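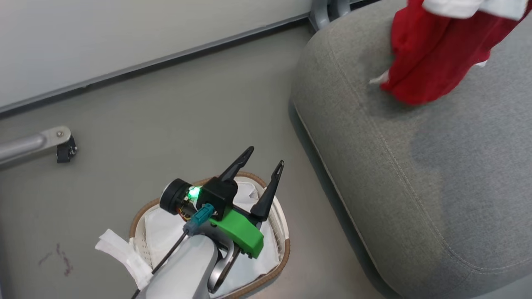

About Skakton

Skakton is a small home-goods shop and workroom on Urness Street, and baskets are how we got our start. We sell woven baskets, the liners that go inside them, and a modest selection of upholstered ottomans and floor cushions, mostly in grays and other quiet colors that will get along with whatever you already have at home. If you've ever stood in your living room at the end of a long day, holding a blanket in one hand and somebody's sock in the other, wondering where on earth it should all go, then you are the person we had in mind when we opened the door!

How we think about a basket

We like a basket that lives on the floor, next to the seat you really use, where a tired person can drop things in without having to lift a lid or open a closet. A rounded square is our favorite shape for this – it tucks up beside an ottoman better than a true round one does, and it still looks soft in a room full of straight lines. A liner makes a big difference too. It keeps small things from poking through the weave, it saves your knitwear from snags, and you can pull the whole thing out and shake it over the porch rail. We cut ours generously, so there is plenty to fold over the rim, and if it bunches up a little at the top we think that looks just fine.

What we carry

Our Trasto line is the everyday one, and it comes in 4 sizes, from a little catchall for the hallway up to a basket big enough for a winter's worth of throws. The Cho line is made to order, with a wait that gets longer every September, when everyone seems to decide at once that the house needs putting back together. Between the two we keep 96 baskets on the shop floor, and you are welcome to pick up every one of them and carry it around for a while before you make up your mind.

Replacement liners are sold on their own. Please bring the measurements of your basket, taken across the inside at the top, or just bring the basket – we are always happy to see an old one again, and we'll fit the liner while you wait.

Visiting us

You'll find us at 898 Urness Street, with parking behind the building (the entrance is easy to miss, so look for the blue gate). Come in with a photo of your room if you have one, or with nothing but a vague idea. Local delivery is free on orders over $80, and we carry ottomans right into the room where you want them.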